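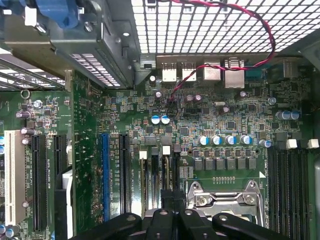
Week 6 handout: Where the heat goes

Hi all. I talk fast when I get to this part of the course, so most of what I say in class is written down again below. Bring it with you, scribble on it, and please do the reading from the Vuvidport packet before we meet (pages 42 on, the bit with the awful graphs).

Last week we left off with conduction, heat creeping through solid stuff that touches other solid stuff. Now we get to convection, where the heat hitches a ride on something that moves. Air, mostly, in our case. Warm air is lighter than the cool air next to it, so it drifts up, and cooler air slides in underneath. You've felt this on any staircase in August!

The number to hang on to is the heat flow, in watts. For a surface sitting in air we write

heat flow = h × area × (surface temp – air temp)

and h is the fudge factor where all the messy stuff gets hidden. Still air gives you a small h. Moving air gives you a bigger one, and water a much bigger one – this is why a cool pool feels so much colder than a cool room. I used to hate h when I was a student. I still kind of do, but you get used to it.

Two things people trip over every year:

Area means the area touching the air. If you cut fins into a block you get more area without a bigger footprint, and that's the whole trick behind radiators.

Vents need a way in AND a way out. A big hole at the top of a closed box does much less than you'd think. Sketch the path the air takes before you write any math.

The worked problem is the Clurinitz greenhouse. Take 1,000 watts of sun coming in, all of it leaving by convection from the roof panels, and find how much warmer than the outside air the roof has to get. I'll do it on the board with h = 5, then we'll redo it on a windy day and argue about which answer we believe.

Homework: problems 3, 4 and 7 from the Toivonen set. On problem 7 the answer in the back says 146 watts and it's wrong, it should be 178. Someone copied the area from problem 6. Show your units on every line, please, I do take points off.

Next week is radiation. Skim the first half of the Istedeo notes if you have time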